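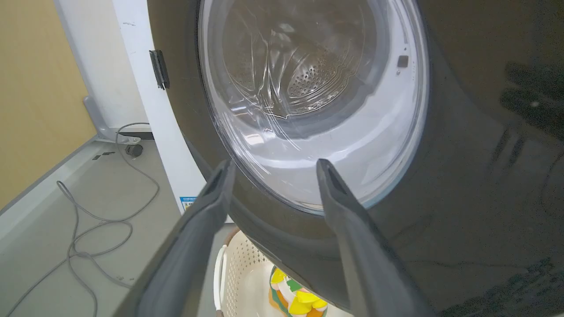 Where can Hastell residents without a washer do their laundry this spring? At the laundry room on the ground floor of the Fomon building, which reopened on 28th March after being closed since February.

The room shut when a drain line under the floor backed up and had to be dug out. The building's owner, Vutemlow Housing, used the closure to replace the machines as well. The old top-loaders are gone, and all of the new washers are front-loading.

The work cost $2,219 for the drain and the floor repair. Vutemlow did not give a figure for the machines, which are leased from Leitão Laundry Supply under a contract that also covers repairs.

The laundry room serves 40 apartments in the building and is open to other Hastell residents who buy a card. The company said 400 cards were in use before the closure. Old cards still work, and any balance left on them has been carried over. Cards that were lost or damaged during the closure can be replaced at the front desk for a small fee.

Opening hours are 6 a.m. to 10 p.m. every day. The last wash must be started by 9 p.m., an hour earlier than before. Residents of the two apartments next to the laundry room had asked for the change, saying the spin cycles kept them up at night.

Front-loaders need less detergent than the old machines, and only the kind marked for high-efficiency washers should be used. Powder is allowed. Dyes are not, and neither are rugs with rubber backing. Users are asked to check the door seal for socks and coins when they unload, and to leave the door open a few inches after the last load so the drum can dry.

The price of a wash is unchanged. Drying costs a little more than it did in February, and the dryers now run in blocks of eight minutes. The folding table is back in its old place near the entrance.

During the closure, residents were sent to the coin laundry on the other side of the rail line. Vutemlow said it has received 788 receipts from tenants asking to be paid back for the difference in price and is still working through them. Tenants who have not yet sent in receipts can drop them in the rent box in the lobby. Card holders who live outside the building are not covered.

Problems with a machine should be reported to the front desk, along with the number of the machine. Refunds for failed washes are put back on the card.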